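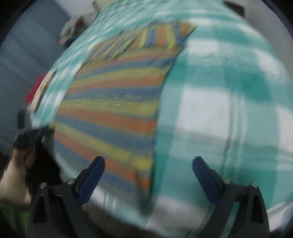 Re: Re: washing the long runners before the sale

Sorry for the slow answer, was away most of March and then the inbox ate me. Quick version: cold water, no softener, dry flat. Longer version below because three of you asked off list. The striped ones are the problem, the plain ones you can do nearly anything to. Take one like mine, yellow, rusty orange and slate blue bands, lying on the teal and white check. It's the orange I'd test first. Always the orange. Damp white rag, press for a minute, look at the rag. If there's color on it, wash that piece alone.

Posted to: Home Textiles > Care & Repair
May 3, 2026, by the list moderator, Manole Weavers & Menders

Earlier message:

> Hi all, I have a box of runners from the Clamatier mill
> clearance, mixed stripes, never washed as far as I know.
> They smell like a basement. Can they go in the machine
> on gentle or is that asking for trouble? Also a couple
> have pale spots and I don't know if that's mildew or
> just the weave. And what do people do about the ties,
> some have cord on the ends and some don't.
> Thanks, new here

Machine on gentle, I would say no for the first wash. After that maybe. I lost one in a machine years back, came out about as wide as a scarf. Tub, cold, a spoonful of plain soap, leave it twenty minutes and push it around with your hands. Don't wring. Roll it in a towel and stand on the towel.

Basement smell: air first, wash second. Couple of days on a line in the shade. If you still have it after that, a cup of white vinegar in the rinse. Not in the soap water, the two fight each other.

Pale spots. Could be either. Rub with a dry toothbrush, outdoors. If it lifts off as dust it's probly mildew, if nothing moves it may be a thin place in the yarn or just how it was woven. Thin places I leave alone unless a finger goes through.

Cord for the ties. Soft braid, nothing waxed, and not the shiny stuff, it slides undone. Plukska sells it by the spool, also Drarkora but their gray runs darker than the picture on the site. I paid 102 for a big spool and split it with another member. Soak it before you sew it on or it shrinks later and puckers the end. Ask me how I know. 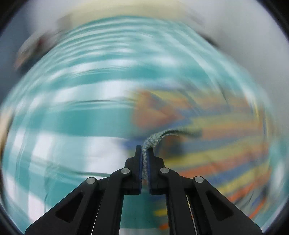
Gray braided cord, speckled, twist showing.

Cut ends: whip them with thread, about a finger width. Tape works for a week and then you have tape goo on your runner.

Other thing, list business. We're at 383 members now, and the old archive stops taking posts at 3,000, so please trim your quotes, I'm begging. Just the part your answering.

Sale tables same as last year, bring your own cloth to cover. Price tags on string, no pins.

Last updated: same day, fixed the vinegar part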